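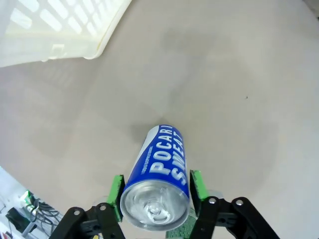 Sigrún Norðdahl asked us whether a wrist view alone is enough to tell a good grasp from a poor one on a can lying on its side. For the Etano grasp-check module, the answer depends on what the fingers leave uncovered, and most of this page deals with that.

Etano Grasp Check
Add-on for two-finger grippers with a wrist camera

What it does
Etano scores a grasp before the arm lifts. It takes one wrist image and the finger opening, and returns a number from 0 to 1. Below the threshold, the arm opens and tries again. No force sensor is used.

Method
The scoring model was trained on 719 labeled grasps of drink cans, bottles and small boxes on a gray tabletop. Labels came from the lift that followed: held for 13 seconds, or not. Cormac Hennessy and Catríona Lenihan split the set by object, so no can in the test set appears in training.

Result
On 200 test grasps, the wrist image with finger opening ranked grasps better than finger opening alone. The gain was largest for cans gripped close to one end - the finger opening is the same there as at the middle, but the can tends to tip on lifting. Clear bottles showed no gain.

Requirements
Both finger pads in view at contact
Fixed exposure
Wrist camera at 60 frames per second
Mirach controller, or any controller that reports finger opening

Known limits
Dented cans are scored too high. Glare on a metal lid can shift the score between two identical grasps. Recalibrate after changing pads.

Supplied as software only. Pads and camera mount are listed separately under Dadar parts.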